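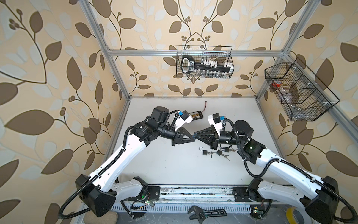

Home > Support > Guides > Storage and Locks > Section 4
Filed under: Battery storage, Padlocks, Set-up
Last updated: January

4. Storing a battery pack under lock

This section covers the storage of one flat rectangular battery pack in the Fetia cabinet, secured with two padlocks. It applies to the wall-mounted and bench-standing versions. Charging is covered in Section 5. Wall fixing must be finished before you start.

4.1 What you need

Fetia cabinet, with shelf and liner fitted
Battery pack with a readable label
2 padlocks with steel shackles, supplied in the Fandale lock pack
2 keys for each padlock
Terminal cover or insulating tape
Dry, lint-free cloth
Storage label and pen

Keep the padlocks open until step 9 of 4.4. Put the keys in a tray or small dish away from the pack.

CAUTION: Keys, shackles and loose screws conduct electricity. Do not let them touch the pack terminals or any bare end of wire.

4.2 Preparing the work surface

1. Clear a flat, dry surface with a free width of at least 600 mm.
2. Wipe the surface and let it dry fully.
3. Lay the pack flat, label upwards. Place the padlocks well clear of the wire.
4. Check that the wire is not trapped under the pack or bent sharply where it enters the casing.

NOTE: Do not lift or pull the pack by its wire.

4.3 Checking the pack

1. Disconnect the pack from any charger or equipment.
2. Read the label. Write the type and rated voltage on the storage label.
3. Look along all edges of the casing for splits, dents and lifted seams.
4. Place a straight edge across the widest face. A gap at both ends of the straight edge shows that the pack has swollen.
5. Check the full length of the wire for cuts or crushed insulation.
6. Fit the terminal cover. If the connector has no cover, wrap it in insulating tape. If the wire has two bare ends, tape each end separately before taping them together.

WARNING: Do not store a pack that is swollen, leaking, punctured or warm to the touch when not in use. Move people away and follow the pack maker's instructions for damaged batteries. Do not place it in the cabinet and do not lock it away.

Packs with a missing or unreadable label should be set aside until the type is known. Do not guess the voltage from the size of the casing.

4.4 Loading and locking the cabinet

1. Open the cabinet door fully.
2. Check that the liner lies flat and that the vents at the rear are clear.
3. Place the pack on the liner with its label facing you.
4. Lay the wire in a loose loop beside the pack. Do not wind it round the casing.
5. Fix the storage label to the shelf edge. Do not stick it over the label on the pack.
6. Close the door by hand. It should meet the seal without force. If it springs back, open it and move the wire.
7. Fold the upper hasp over its staple, then the lower hasp.
8. Pass a shackle through each staple with the keyhole facing down.
9. Press each shackle into its body until it clicks.
10. Pull down on each padlock body. A shackle that comes free has not engaged; turn it until it lines up with its hole and press again.

Remove all keys. Keep one key for each padlock where it can be reached in an emergency, and the other in a separate place.

NOTE: Replacement padlocks must match the shackle diameter given on the inside of the door. A thinner shackle will fit the staple but leaves the hasp loose.

4.5 Removing the pack

1. Unlock the lower padlock, then the upper.
2. Take both padlocks off the staples and put them down outside the cabinet. Do not rest them on the shelf.
3. Open the door and lift the pack out with both hands.
4. Repeat the checks in 4.3 before connecting the pack to anything.

4.6 Care of the padlocks

Wipe the shackles with the dry cloth when dust builds up. If a key becomes stiff, apply a small amount of dry graphite powder to the keyhole and work the key in and out several times. Do not use cooking oil or grease.

If a shackle will not open:

- Press it inwards while turning the key.
- Try the second key for the same padlock.
- Check the keyhole for grit.

Do not force the key with pliers. Broken keys cannot be removed by the user. Order a replacement padlock under the Kramer spare parts list, quoting the number inside the cabinet door.

Next: Section 5, Charging and rest periods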